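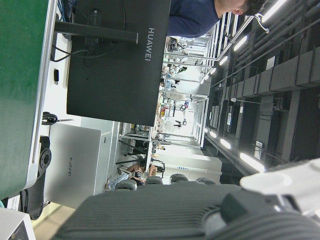
Re: [home-office] Wrist pain and desk height, what did you change?
Posted to list: Aug 13, 2020

Hello all,

I read the list for a long time but I write seldom, so please excuse me if some sentences are a bit stiff. English is my third language.

Our colleague from the Vinulov office wrote:

> I have been working at the kitchen table since the lockdown and my
> right wrist hurts every evening. The table is too high for me, or the
> chair is too low, I can't decide. I have already bought a gel pad and
> it made no difference. Before I spend 200 dollars on a new desk I would
> like to hear from people who have solved this. Did you change the
> desk, the chair, or the mouse? And did you ask a doctor first?

To your last question first: yes, I asked, and I would ask again. My physiotherapist looked at my arm for perhaps two minutes and then spent the rest of the visit asking about the chair. I was a little offended at the time, but she was right to ask.

My table was also too high. It is an old dining table and it cannot be lowered, so I raised the chair by 8 centimetres. After that my elbows were at the level of the table and the wrist was straight. But then my feet did not touch the floor properly, and after one week I had pain behind the knees in place of the wrist. I put a footrest under the table, which at first was a closed box of printer paper and later a real one from Saltum. The box was more comfortable, to tell the truth, but it collapsed.

The second thing was the mouse. I had it far to the right, because my keyboard has the number block and I never use the number block. I changed to a short keyboard and the mouse came closer to the middle of my body. I noticed this more than the chair. If you don't want to buy anything, try for some days to put the mouse on the left side. It is annoying for writing, but for reading mail it is fine.

About the gel pad I agree with you. Mine made it worse, as I was leaning on it the whole day. The pad should be for resting between typing, I was told, and I am not disciplined enough for that.

I would wait with the new desk. Somebody on this list recommended the Drender desk in the spring, the one with the crank, and I tried it at a neighbour's house. It goes up and down nicely but the lowest position was still too high for me (I am not tall). Please measure from the floor to your elbow when you are sitting, and compare it with the lowest height in the catalogue before you order. The return postage was 40 dollars when I asked, and you must keep the original carton.

I also take a break every 37 minutes. It is a strange number, I know. My kitchen timer sticks there and I got used to it.

One question from my side. Has anyone used the Kariuki armrest, the type that clamps on the edge of the table? My table edge is rounded underneath and I am afraid it will slip or leave marks. The seller answered only that it fits "most tables".

I hope your wrist gets better soon. Please write again when you have tried the chair, I would like to know the result.

With kind regards from a rainy Hobart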